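Pliltcombe clothing swap moves into the front room

The Pliltcombe clothing swap will reopen in September at Nollholm, the old guesthouse on Koller Street, after losing the use of the school hall over the winter.

Organiser Oluwatosin Olaniyan said the new session would be smaller than the old one, with donations sorted and folded in the sitting room before going out on the racks in the dining room next door.

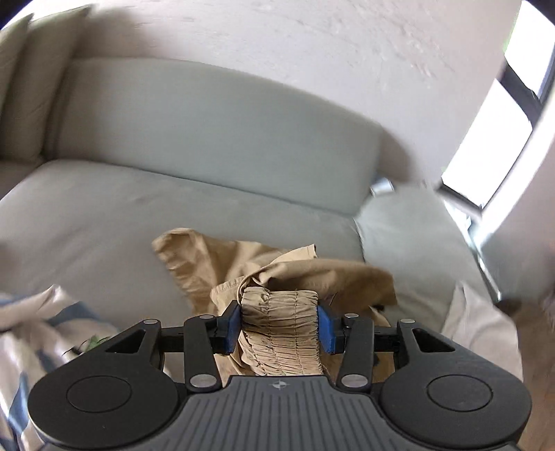
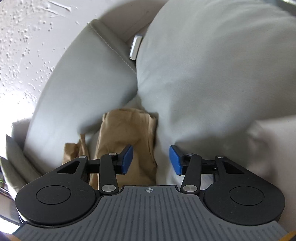 The sitting room at Nollholm, with its grey-green sofa.

The swap started 9 years ago as a way for families to pass on school uniforms and winter coats. It has since grown to take in adult clothes, bedding and towels. More than 3,000 items went through the school hall in its last full year there, according to the group's own tally.

"The hall was great for space but we had to pack everything away by five," Olaniyan said. "At Nollholm we can leave the sorted piles where they are and come back to them in the morning. That saves us a lot of double handling."

The group was told in autumn that the hall would be closed while the roof was replaced. A few months of sorting in people's garages followed, with no public sessions. Olaniyan said some regulars had assumed the swap was finished for good.

Nollholm has been used for short meetings and craft mornings since it stopped taking guests. The owners have offered the two downstairs rooms and the kitchen at no charge for the first season, and will look at it again after that. The upstairs rooms remain closed to the public.

Doors will open at 10 in the morning, with drop-offs accepted from 9 at the side entrance. People bringing clothes are asked to wash them first, do up any zips and buttons, and put them in bags they don't need back. Each person can bring up to two bags.

There is no charge to take part and no need to bring something to take something home. A gold coin tin will be on the kitchen bench to cover tea, milk and the power bill.

The rules on what can be accepted have changed slightly. Pillows and doonas are out, as there is nowhere dry to store them. Shoes are fine if they are clean and tied together in pairs. Odd socks, which filled most of a tub last year, will go straight to the rag bag.

Pants and skirts with elasticated waists are in short supply, particularly in larger adult sizes. Olaniyan said they were the first things to go at every session, along with plain cotton tops in neutral colours and anything suitable for office work. Baby clothes, on the other hand, are well covered for now and the group would prefer that people hold on to them until later in the year.

A mending table will run alongside the swap. Local sewing supplies shop Skusska has offered thread, needles and a box of replacement elastic, and two of its staff will be there for the first hour to help with simple repairs. Anyone with a portable sewing machine they are willing to lend is asked to get in touch.

Parking on Koller Street is limited, and visitors are being asked to leave the spaces closest to the gate for people unloading. There is more room behind the library, 5 minutes away on foot. The front path has a step at the door - a ramp can be put down on request, and anyone who needs it can ring the bell at the side entrance.

Whatever is left at the end of the day will be sorted again that afternoon. Clothes in good condition will be kept for the next session, and the rest will be cut down for cleaning rags, which are sold by the bag to workshops in the area.

Olaniyan said the group could still use a few more people for folding, mostly in the early afternoon, and a full-length mirror with a stand. Offers can be left in the letterbox at Nollholm or at the Skusska counter.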